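FOR IMMEDIATE RELEASE
2026-05-13

Munska moves bottle traying to two-arm cells, packing staff shift to setup and checking

BRENDIS — Munska, the contract packer, is handing its small-bottle traying to pairs of robot arms. First two-arm bench already at work on white capped bottles and yellow trays. No job cuts planned, company says. Hours stay the same.
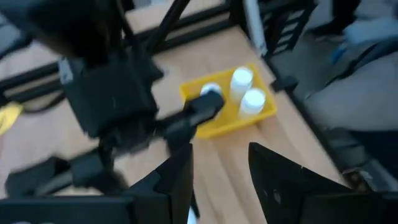 By Yanti Kusuma, Munska Press Office

The change covers 80 people on the packing floor. Until April most of them spent a full shift putting bottles into trays by hand. Under the new plan hand traying is capped at 2 hours a shift — the rest goes to setup, checking and changeovers.

"My wrists were the first thing I thought of," said Boonsong Limsakul, line lead. "Same reach, same grip, all day. Now I'm teaching the arms where a bottle can stand and I stop them when I dont like what I see."

Training is paid and on the clock. 50 employees have signed up so far, more places open over the summer. Course covers arm restart, gripper finger changes, tray placement and basic fault finding. Staff who finish move up one pay step.
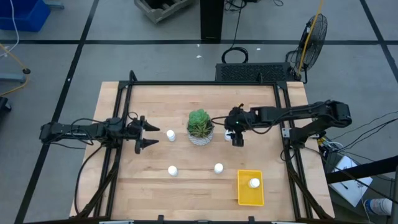 Bottles, a yellow tray and a potted succulent arrangement on the bench between the two arms. Photo: Munska

Software for the arms comes from Triron, which is working with Munska operators on the bench itself. Operators decide when a task is ready for the floor, not the supplier. That was a condition from the works council, agreed before any equipment was orderd.

"People asked who gets to hit stop. Answer is everybody," said Reto Ruchti, head of operations. "No one has to explain it to me afterward."

Still open: night shift cover, and who handles faults after hours. Talks continue between Ruchti and employee representative Luzius Fuchs.

Munska employs 295 people in Brendis and packs small bottles and jars for outside customers.

Media contact: Cyrill Ammann, Munska Press Office, Brendis

###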